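Widell's new sorter starts on the easy stuff

The newest hand at Talgate's best-known tile and offcut yard spent January learning to pick up blocks.
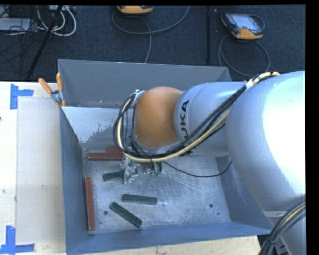 The KUKA arm over its practice bin at Widell, with red-brown and dark green blocks waiting to be sorted.

Widell, which buys leftover building samples and sells them on by colour, plans to move the arm to its back sorting line before winter. For now it works out of a grey metal bin clamped to a table, and its trainers admit it is not yet a threat to anyone's smoko.

"It's very good at the same block in the same spot," said Subira Sang, who has sorted at Widell for 17 years. "I was too, my first morning."

The company handles 4,000 pieces on a good shift, nearly all of them by hand. Most of that work is bending over a bin, lifting something small and heavy, turning it to the light and putting it somewhere else. Sore wrists are the yard's most reliable product.

Operations manager Godfrey Mabula said no jobs would go from the sorting crew of 31, though some would change. Two sorters will be trained to run the arm, and the rest will rotate through checking, packing and the front counter, a posting several of them have spent years avoiding.

"I've had more questions about the counter than about the robot," Mabula said. "People are fine with the robot. They don't want to talk to customers."

Sang is one of the two trainees. She has learned to drive the arm from a teach pendant, a job she compares to parking a caravan by text message, and has been given a new title, cell operator. It came with a small pay rise and a login that expires every fortnight.

The other trainee, Jabari Athumani, said the hardest part was explaining things he had never had to put into words. Sorters will toss aside a chipped piece without thinking about it. The arm wants to be told what a chip is, how big, and on which side.

"I wrote down everything I do in a minute and it came to three pages," he said. "I asked Godfrey if I could be paid by the page."

Dymphna Tierney, the union delegate at the yard, said members had won a say in how fast the line would run once the arm was on it. An early plan had people checking its work at the pace it set, with breaks to be sorted out later.

"We sorted them out earlier," Tierney said.

She is still after a written promise on the job numbers, which for the moment rest on Mabula's word and a slide from a staff meeting. Mabula said the paperwork was coming.

The arm's next test is a run of 500 mixed pieces, with Sang at the controls and Athumani keeping score. The crew has a sweep going on the first drop.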